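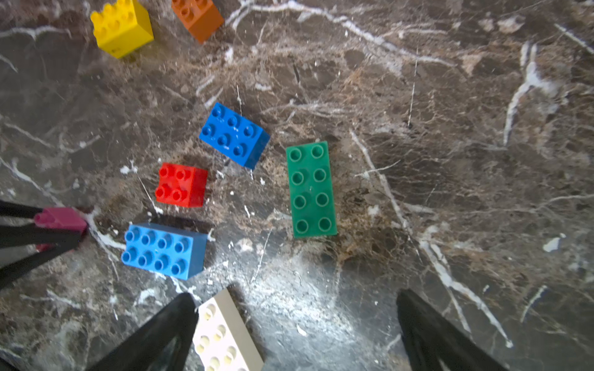
Rustlow Community Rooms
Opening inspection, ground floor and play corner
Checked by: Oleksandra Kuzmenko
Second check: Chang-ho Do
Date: 20th April

Mark each line OK, Fix, or N/A. Put comments under the line they belong to.

1. Entrance and hallway

Front door opens fully and closes by itself: OK
Door mat flat, no curled corners: Fix
Comment: Back left corner lifts again. Taped for today. Seung-woo has the order form for a heavier mat.

Hall lights: OK
Exit sign lit: OK
Coat hooks tight: Fix
Comment: Two loose, both at child height. Need longer screws, the wall is soft there.

2. Main room

Floor swept, no spills: OK
Stacking chairs no more than 16 to a stack: OK
Folding tables lock when open: Fix
Comment: Table by the piano does not lock on one side. Tagged and moved to the store room. Do not use it for the August sale either unless the catch has been replaced.

Windows open and latch: OK
Window cords tied up out of reach: OK
Comment: Tied up, but the cleat on the end window is low. Would like it moved up 40 cm.

3. Play corner

Large building bricks, checked for cracks and sharp edges: OK
Small parts kept away from under-threes: OK
Toy box lid stays up by itself: Fix
Comment: Hinge is worn and the lid drops. Lid taken off for now -- the box is fine without it.

Hard surfaces wiped and free of chips: OK

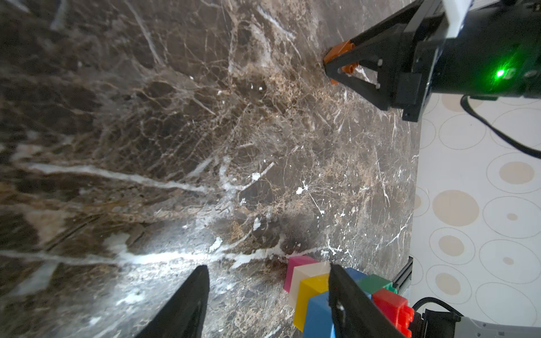 Brown marble with white and tan veining.

Comment: Use the mild soap only on marble. No vinegar, no lemon cleaner. Kyung-tae asked about this last time, so it is now on the cupboard door as well.

4. Kitchen

Fridge at or below 40 degrees F: OK
Hot water at the sink: OK
Cleaning products locked away: Fix
Comment: Cupboard was locked but the key was in it. Key goes back on the office hook.

Fire blanket in place: OK
Extinguisher pin and seal: OK
Comment: Gauge in the green. The service tag is hard to read, ask Gil for a new one at the next visit.

5. Restrooms

Grab bar firm: OK
Changing table strap: Fix
Comment: Buckle closes but slips when pulled. Out of use sign put up. Budget of $200 should cover a new unit if the strap can't be bought separately.

Items marked Fix go to Woo-jin Seo -- please leave the sheet in the tray and don't pin it to the board.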